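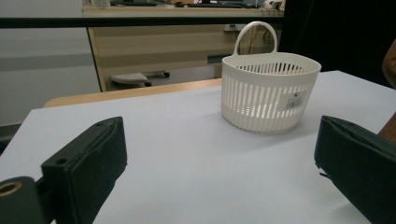 Skonia Handheld Gripper Kit

The Skonia handheld gripper kit is a manual data-recording tool sold by Skesine. A person holds it and carries out a task by hand while a camera on the tool records what the two fingers are doing. The recordings are then used to train robot arms fitted with the same type of fingers. The kit went on sale in May as a replacement for an earlier product, the Lodell, which used a single moving finger against a fixed plate.

Design

The kit has a two-finger gripper at one end and a handle with a trigger at the other. Squeezing the trigger closes both fingers by the same amount, and a spring opens them again when it is let go. The fingers are dark green blocks with padded inner faces. They sit low in the camera's view, one to each side, so that the gap between them and whatever lies beyond it can be seen at the same time.

The trigger has no motor. Skesine says this keeps the weight down and lets the user feel how firmly an object is being held. The drawback is that the tool does not measure grip force, and the recordings hold only the camera video, the finger opening and the movement of the tool.

The pads are sold as spare parts in packs of 20. They wear faster at the tips than elsewhere, and the manual suggests swapping left and right pads before replacing them.

Contents

The standard kit is supplied in a hard case and contains:

One gripper with fingers fitted
One camera with mount
Two spare pairs of pads
One charger and cable
A calibration card
A printed manual

A stand, a second battery and a set of narrow fingers are sold separately. The narrow fingers were designed for the Lodell but fit the Skonia with an adapter.

Use

Setting up involves charging the unit, pairing it with a computer and showing the calibration card to the camera. The user then records a task as a series of short takes. Skesine recommends at least 50 takes for a simple task such as lifting one object and putting it down elsewhere, with the starting position changed slightly between takes.

Household goods are common subjects. A slatted plastic basket with an arched handle, for instance, can be approached at the handle or at the rim, and the two need different finger angles. Open slats also let light through and show part of the table behind the object, so such items are often recorded alongside solid ones. Pale objects on pale surfaces are treated as a separate group in the manual, which advises checking the exposure before a long session. A white basket on a white tabletop falls into this group.

The manual asks users to move at a steady pace and to pause briefly before closing the fingers. Takes in which the object is dropped can be kept, but they have to be marked as such in the software.

Software

The kit comes with a desktop program called Hirose, which copies recordings from the tool, trims them and sorts them by task. It can hide a take without deleting it. Export is to a common video format with a separate table of movement data -- the two are matched by time stamp.

Early versions of Hirose lost the pairing if the computer went to sleep during a transfer. An update fixed this, although long transfers over a wireless link are still slow and the maker advises using the cable.

Specifications

Type: two-finger, hand-operated
Maximum finger opening: 186 mm
Trigger: spring return, unpowered
Battery life: 5 hours of recording
Data link: cable or wireless
Software: Hirose

Reception

Users have generally praised the balance of the tool and the ease of changing pads. Complaints have centred on the trigger spring, which is stiff when new and can tire the hand over a full day's recording. Some left-handed users have also found the power button awkward to reach. Skesine now offers a softer spring free of charge to registered owners, but it has to be fitted with a small hex key that is not included in the case.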